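Bernisero — rangement des cordons et des petites boîtes
Fiche du jeu de données, version 9
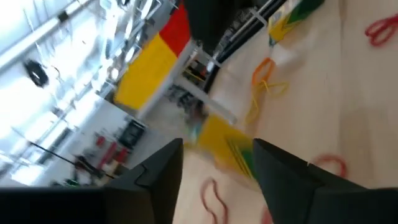
Savita Mittal demande qu'on garde les cordons en vrac tels quels dans les relevés, boucles comprises, et qu'on ne les démêle pas avant la première prise. La règle s'applique depuis octobre.

Contenu
Le jeu porte sur le tri d'un plan de travail en bois clair : cordons rouges, orange et jaunes, boîtes jaune et vert. Il compte 1000 séquences, dont 900 pour l'entraînement. Les autres servent à la vérification.

Consignes de tri
Les cordons sont regroupés par couleur. Un rouge plus sombre reste classé « rouge ».
Une boîte partiellement masquée est annotée si l'on reconnaît ses deux couleurs — sinon, étiquette « indéterminé ».
Les boucles qui se touchent reçoivent chacune leur propre contour.

Organisation des fichiers
sequences/ : les prises, une par dossier
etiquettes/ : couleur, type d'objet, état (à plat, en boucle, emmêlé)
notes/ : remarques des annotateurs, en texte libre

Limites connues
Le flou de mouvement est fréquent et n'a pas été filtré. Les joints du plateau sont parfois confondus avec un cordon fin — 20 cas corrigés à la main dans le lot Sokol, le lot Undaretti reste à relire.

Licence
Usage interne et recherche. Pour le lot Pasix, voir le fichier à part dans notes/.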